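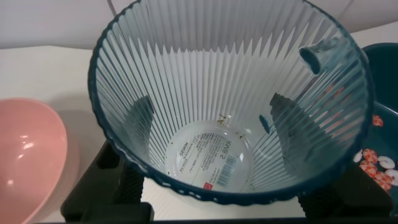
Unit 4. Body panel stiffness: curvature, swage lines and beading

A flat sheet of steel is a poor structural member out of its own plane. A bonnet skin or door skin pressed from thin sheet will take considerable load along its surface, yet it can be pushed in with a thumb if it has no shape. Bending stiffness depends on the second moment of area of the section, and for a flat sheet that value rises only with the cube of the thickness. The body engineer cannot spend thickness freely, as mass rises with it, so shape is used. The ribbed plastic bowl is a household case of the same rule: the closely spaced ribs run from the rim to the base, and a section taken across them puts material away from the mid-line of the wall. The wavy rim does similar work at the free edge, where a plain edge would be weakest. The rest of this unit deals with how the rule is applied to car bodies, and with what it costs.

4.1 Terms

Crown: the gentle double curvature given to an outer panel. A roof skin with too little crown will drum and may snap through under load (oil-canning).

Swage line: a crease pressed along the length of a panel, usually a door or wing. It is often read as styling. It also stiffens the panel against bending across the crease.

Bead: a local raised or sunken channel, normally on panels the buyer does not see, such as floors, bulkheads and the spare wheel well.

Hem: the folded edge where the outer skin is wrapped round the inner.

Flange: a turned edge, used for spot welding or to stiffen a free edge.

4.2 Direction

A bead stiffens the sheet against bending along its length. It does almost nothing for bending the other way, and can make matters worse, because the sheet may now fold like a concertina. Students lose marks on this every year. State the direction of the load before stating that a bead helps.

For a floor panel supported on all four sides, straight beads should run across the shorter span. Where the load direction is not known, crossed or curved beads are used, but crossings are hard to press. Leave a gap between the end of one bead and the side of the next, and check that no straight line can be drawn across the panel without meeting a bead. If such a line exists, the panel will hinge on it.

4.3 Worked case: the Drudari rear floor

The Drudari estate, used as the running example in this module, has a rear floor panel 1120 mm wide between the side members and 1000 mm long between the cross members. In the first body design the panel was flat apart from the drain points. The road test report from Tilstead recorded a boom from the rear of the cabin on coarse surfaces.

Two remedies were compared. The first was a bitumen damping pad bonded over the middle of the panel. The second was a set of beads running fore and aft, across the shorter span, at a pitch of 155 mm. The pad lowered the height of the response peak and left its frequency almost unchanged. The beads moved the peak upwards, clear of the main road input, with no added mass.

The beaded panel was adopted. A small pad was kept near the wheel arches, where the beads had to stop short of the weld flange.

Note the difference between the two results. Damping takes energy out of a vibration. Stiffness moves the frequency at which it occurs. A panel may need both, and the order matters — settle the shape first, then decide how much pad is left to justify.

4.4 Limits of pressing

Deep beads stretch the sheet. The metal is drawn over the radius at the top of the bead and thins there, and a crack will normally start at the end of the bead, where the stretch is in two directions. The usual remedies are:

Increase the radius at the top and foot of the bead.
Run the end out gradually into the flat.
Reduce the depth.
Choose a grade with higher elongation.

The last is a purchasing matter as much as an engineering one and should not be the first answer given. The tool shop at Lellside will query any bead whose end is drawn square.

Springback is the other limit. High-strength grades recover more after pressing, and a row of beads on one side of a panel may leave it twisted. Symmetry helps.

4.5 Outer panels

Beads are not used on visible skins, where the crown and swage line must do the work. Paint shows up small faults in curvature, and a stiff inner frame bonded too firmly to the skin will read through as a witness mark after the ovens. Anti-flutter adhesive is therefore applied in separate spots and remains soft.

Reading for this unit: Melis, chapters on sheet forming and panel vibration. Omit the section on aluminium, which is covered in Unit 5.

Questions on the worked case should go to Morena Cirillo before the laboratory session. Bring the panel drawing — the one with the bead layout, not the general arrangement.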